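Ticket opened Dec 4, 2018. Category: student accounts / course platform. Priority: normal, raised to high on the second day.

Reported by: Koen Koster, Tonham Online, grades 6–8 office
Assigned to: Tín Ông, platform support

## Problem as reported

Students in the two online sixth grade sections open a graded assignment in Trollix, finish it, and press Submit. The confirmation page loads. The assignment then shows as "Not started" in the student view and "Missing" in the teacher gradebook. Teachers have been entering zeros by the usual rule, and parents are calling.

Steps given by reporter:

1. Sign in as a student through the Teritz portal.
2. Open any assignment with a timer.
3. Answer, press Submit, wait for the confirmation page.
4. Go back to the course page.

Expected: status "Submitted" with a time.
Seen: status "Not started", no time, answers gone from the student view.

It does not happen to every student. Koen lists 21 affected accounts. All of them have an extended time setting (time and a half or double time) carried over from their support plans. He also notes that two students with extended time are fine, and asks that we not assume the setting is the cause.

## Log

**Entry 1, Tín.** Pulled the server record for one of the listed accounts. The submission is there. The answers are complete and the time stamp is correct, so the work is not lost. Teachers can stop asking students to redo it. Sent that to Koen first and asked him to pass it on to the section teachers today.

**Entry 2, Tín.** Tried to reproduce with a test student, no extended time. Three timed assignments, all submitted normally. Added a time and a half setting by hand in Trollix and repeated. Also normal. So the setting alone does not do it, which agrees with Koen's note about the two good accounts.

**Entry 3, Koen.** Question from a teacher: should the zeros be removed now or left until the fix? The progress report goes out at the end of the week and she does not want to change the grades twice.

**Entry 4, Tín.** Leave the zeros in place but mark the assignments "Exclude from report". That flag survives a status change. If the zero is deleted, Trollix writes a blank, and the blank will be treated as a teacher edit when the real score arrives. A teacher edit wins over an imported score, so the student would end up with no grade. Please make sure all section teachers see this before anyone starts cleaning up.

**Entry 5, Koen.** Passed on. One teacher had already deleted seven zeros. She has the list.

**Entry 6, Tín.** Fine, those can be fixed by hand at the end. Please attach the list.

Compared a bad account with one of the two good ones. Difference found: the good account had its extended time typed in by a teacher inside Trollix. The bad account got its extended time through the nightly Pai import from the student records system. Checked the other good account. Same as the first, typed in by a teacher.

**Entry 7, Tín.** Looked at what the import writes. For each student with a support plan it creates an override record on each timed assignment. The record holds the student number, the assignment number, and the new time limit. When a teacher types the setting in, Trollix creates the same record plus an enrollment number. The imported record has the enrollment field empty.

The gradebook finds a submission by enrollment number when an override exists, and by student number when it does not. With an empty enrollment field it looks for a submission that belongs to no enrollment, finds none, and reports "Not started". This explains why students without an override are not affected.

**Entry 8, Koen.** The import has been running since July with no complaints. Why now?

**Entry 9, Tín.** Checked the release notes. The lookup by enrollment number came in with the last Trollix update. Before that, the gradebook used the student number in all cases, and the empty field did no harm. The import has been writing incomplete records the whole time.
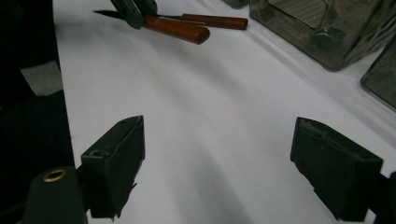

Ran a count on the override table to see how far back this goes. 3,628 records were written by the import with the enrollment field empty. Most of them belong to assignments that are closed and graded. Those grades are stored and are not looked up again, so they are safe as long as nobody reopens the assignment. The ones that matter are the open assignments and anything due from now on.

**Entry 10, Tín.** Tested a repair on one account, with Koen's agreement. Filled in the enrollment number on the override for one open assignment. Ran a gradebook refresh for that section. Status changed to "Submitted" with the original time stamp, and the answers came back in the student view. No late flag.

**Entry 11, Koen.** Confirmed from the teacher side. The score is there for the auto-graded part and the written part is waiting for her. The zero was replaced. The exclude flag is still on, as you said.

Priority raised to high. We have a unit test in math opening tomorrow morning and every student on the list is in it.

**Entry 12, Tín.** Two things are needed before the unit test opens:

- Pause the Pai import tonight so that it does not write new empty records over the repaired ones.
- Repair all overrides on open assignments, including the unit test.

The import also carries new enrollments and schedule changes. If it is paused, a student who transfers in today will not see the course tomorrow. Do you have any?

**Entry 13, Koen.** One transfer. I can add her by hand. She has no support plan. Go ahead and pause.

**Entry 14, Tín.** Import paused. Repair script run on open assignments only, closed ones left alone. First pass stopped partway with a duplicate key error. Cause: one student is enrolled in both sixth grade sections, left over from a section change, and the script found two enrollment numbers for him. Changed the script to use the active enrollment and to skip and report if there is more than one active. Second pass finished with none skipped.

Gradebook refresh run on both sections.

**Entry 15, Koen.** Spot checked with the teachers. 20 of the 21 are correct. The remaining one still shows "Not started" on the reading response, but his other work is fine.

**Entry 16, Tín.** Checked the server record. That student has a saved draft on the reading response and no submission. The status is correct for him — he has not pressed Submit. His draft is complete as far as I can tell, but I can't submit on his behalf. Suggest the teacher reopen the window and ask him to turn it in.

**Entry 17, Koen.** She has written to the family. Closing that part.

**Entry 18, Tín.** Unit test opened on schedule. Watched the first submissions from accounts with extended time. Status, time stamp and time limit all correct. The double time students got double time and the countdown in the test window agrees with the override.

**Entry 19, Tín.** Changed the import mapping so that the enrollment number is included in the override record. Ran it in preview mode against a copy of the student records. All override rows come out with the field filled. Turned the nightly import back on. Checked the first live run the next morning: no empty fields, repaired records unchanged.

**Entry 20, Koen.** What about the seven deleted zeros?

**Entry 21, Tín.** Those are now blank teacher edits and the imported score will not overwrite them. For each one:

1. Open the gradebook cell.
2. Choose History.
3. Select the line marked "Submission score".
4. Press Restore.

If you type the score in instead, the number will be right but the cell stays locked as a teacher edit, and a later regrade will not reach it.

**Entry 22, Koen.** Done by the teacher, all seven. She asks whether there is a way to see which cells are locked without opening each one.

**Entry 23, Tín.** Yes. Gradebook, View, turn on "Show edited". Locked cells get a small triangle in the corner. It is off by default and has to be turned on again for each section.

## Cause

The Pai import wrote extended time overrides without an enrollment number. After the last Trollix update, the gradebook used that number to find submissions for any student with an override. Submissions were stored correctly but could not be matched.

## Fix

- Overrides on open assignments repaired.
- Import mapping corrected and checked on a live run.
- Zeros replaced through refresh, or restored from History where they had been deleted.

## Still open

- Overrides on closed assignments are not repaired. If a teacher reopens a closed assignment for a student with extended time, the old problem will return for that student. Until this is done, send the assignment name to support before reopening it. Tín to schedule the repair for the winter break.
- The "Exclude from report" flags have to be taken off by the section teachers once the progress report is out. There is no bulk option for this in the current version.
- Asked the vendor whether the confirmation page can check the gradebook status before it tells the student that the work is in. Request logged with them, no answer yet.
- Seventh and eighth grade sections use the same import. No reports from those teachers, but their open assignments were included in the repair run. Koen to ask them to check any "Missing" marks entered since the update, and to use the steps in Entry 4 before changing a grade.

Status: resolved, pending closed assignment repair.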